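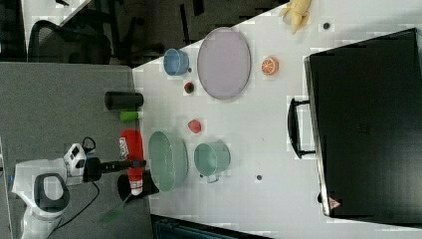
Have you checked the zero on joint three? My brother-in-law put that to me over the phone before I had finished complaining, and I'm sorry to say I hadn't. I had checked nearly everything else by then.

4 min read

I should back up. Our arm has been going since December, day in and day out, picking things up off a table and putting them down somewhere else, and for most of the winter it asked very little of me. I'd wipe it down, look over the cables, run the little warm-up routine and go make coffee. Then one morning it started closing its fingers a hair too far to one side. It still got hold of the big things, because a colander is forgiving. A plastic strawberry is not, and neither is a ball.

So I did what I always do, which is start with the part I like best. I took the fingers off the gripper and cleaned them, and I put them back with new screws from the Baumgartner kit, the short ones with the blue stuff already on the threads. (If you buy that kit, keep the lid taped. I have been finding those screws in my shoes.) The fingers were fine. I measured the gap at full open and full close and it hadn't moved at all. That was a good hour gone, though I did enjoy it.

Next I went after the table. Ours stands on carpet, and carpet gives. Over a few weeks one leg will settle into it and the whole top leans, and the arm has no way of knowing. I got down there with the level and shimmed the near leg, and it did need it, a little. I've since put hard pads from Zorska under all four legs and I wish I'd done that on the first day. But the grip was still off to the same side when I ran the test again, and by now it was past lunch.

That's when I made the phone call.

Joint three it was. Each joint has a mark you line up by eye and then a number you compare on the screen, and on our arm the number at the mark is supposed to sit within 30 counts of what's written in the setup sheet. Mine was out by 508. I read it twice, then went and got my other glasses and read it again. I still don't know for sure how it got that way. My best guess is the afternoon we had the power cut and I moved the arm by hand to get at a cable – the manual from Asteo does ask you not to, in a box with a border around it.

Setting it again is not hard, only fussy. This is how I do it now, for anyone with the same model:

Clear a space the arm can swing through, and slow everything down to the lowest speed. Drive joints one and two to their marks first and leave them alone. Bring joint three up to its mark from below, always from below, so the slack in the gears ends up on the same side each time. If you go past, back well off and come up again. Then save the zero, power down, wait a good minute, power up, and look at the number once more before you trust it. I skipped that last look the first time and had to do the whole thing over, as the save hadn't taken.

After that I taught the pick points again, which took the rest of the day. I used to teach only the middle of the table and let the software work out the rest, but I've gone over to teaching the corners too, and I start with the smallest thing I own and finish with the plates. It's slower. I find I catch mistakes a lot sooner that way.

One more thing about cables, while I have you. The one that loops down from the wrist needs more slack than looks tidy. I had ours tied up neatly in the beginning and it tugged every time the wrist rolled over. Now it hangs in a big lazy curve and I check it for rubbing each time I wipe down the arm. I've also started a log in a plain Morum notebook, with a line for each joint and what the number said. Every 1,000 cycles I go down the list, and it takes less time than the coffee does.

Next on my list is the grease in the wrist, and I've been putting that off. The sheet says to warm the arm up first and have plenty of rags ready, so I'm saving it for a day when I don't have to be anywhere in clean clothes. I'll write it up when it's done!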